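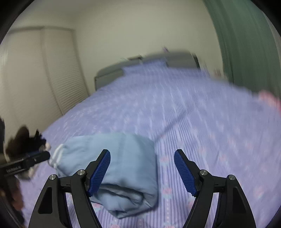
Reporting Violent Events
Week 3: Claims of responsibility
Instructor: Aparecida Queiroz
26 January 2023

Reading for this session: the Hikavside case packet, sections on the first day and the correction. Bring the packet to class. We will mark it up together.

1. What a claim is

A claim of responsibility is a statement by a group or a person saying they carried out an attack. It can come as a phone call, a letter, a video, a post on a channel the group has used before, or a message passed along by a sympathizer. The claim is an event in its own right and can be reported as one. Whether it is true is a separate question, and your copy has to keep the two apart.

Three kinds of relationship get mixed up in early reports:

Directed: the group planned the attack or gave orders.
Supported: the group gave money, training or contacts but did not run the attack.
Inspired: the attacker read or watched the group's material and had no known contact with it.

A group will often use the same wording for all of them. "Our soldier" tells you very little about which one applies.

2. The Hikavside packet

Hikavside is the case we use all term, so learn the outline now. A bomb goes off outside the Dosimley bus depot in the early evening. Within hours a website that usually carries statements from a group called Nident says Nident did it. The statement gives no name for the attacker and gets the location slightly wrong — it says the train station, a few streets away.

The local paper led with "Nident bombs depot." The wire report said "A website linked to Nident said the group was behind the blast. Police have not confirmed the claim." The paper's story was shared 3,159 times before the correction went up. The correction was shared 40 times. Police arrested a former depot worker in July and found no contact with Nident.

Note what the wire report did. It named the source, said what the source claimed, and told the reader what was not known. None of that took extra time.

3. Questions to ask before you file

Where did the claim first appear, and has that outlet carried real statements before?
Does it contain any detail that was not already public when it was posted?
Does it match the facts police have given on place, time and method?
Has anyone else claimed the same attack?
What does the group gain if people believe it?
Has the group made false claims in the past?

Ó Briain's chapter (on reserve at the library desk) goes through a set of 561 claims and sorts them by how they were delivered. Read the section on late claims and skip the appendix.

4. Wording

Use "said" for the claim. "Admitted" and "confessed" assume guilt. "Took credit" is common in American copy, but many editors dislike it, and you should check the house style.

"Linked to" needs a short explanation the first time you use it. Linked how, and according to whom?

Do not write "terrorist attack" in the first hours on your own authority. Attribute it to the official who used the term. Motive is usually the last thing to be established, and sometimes it never is.

Casualty numbers change. Give the number, the source and the time you got it. When the number goes down, say so plainly in the update — readers notice when it drops without a word.

5. For next week

Write two versions of the first-day Hikavside story, 3 paragraphs each. The first is filed before the claim appears, the second just after. Use only what is in the packet up to that point. Underline every fact in the second version that comes from the website alone.

Late work loses a grade unless you have spoken to me first.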